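Chapter 4
Reading a Parish Register

By the end of this chapter you should be able to say what a parish register records, what it leaves out, and how far it can support a claim about belief in a local church.

The registers of Villemport are a good place to start. They list baptisms, marriages and burials in three separate books, and the oldest book has 181 leaves. Rosalía Peñalver used them in her study of lay religion, setting them beside the smaller set kept at Uston.
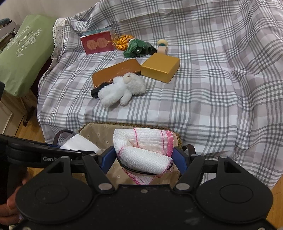

She found 251 baptisms entered by one priest, 119 of them with the godparents named in full. The rest give a first name only, or a blank space. It is tempting to read the blanks as a sign of careless religion. Peñalver does not. The priest's hand changes towards the end of the book – the letters grow large and uneven – and she suggests that he was losing his sight.

The Brerik register raises a different problem. Its burial pages stop in January and begin again on a new kind of paper, with 80 entries copied from loose notes.

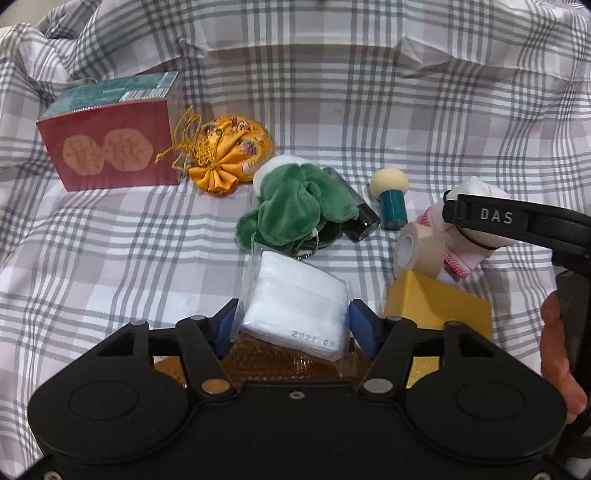

Does a baptism entry tell us what the parents believed?
It tells us that they brought a child to the church and that the priest wrote it down. Their reasons have to be looked for in other sources, such as wills, letters and court papers.

Section 4.1 begins with the wording of the entries themselves.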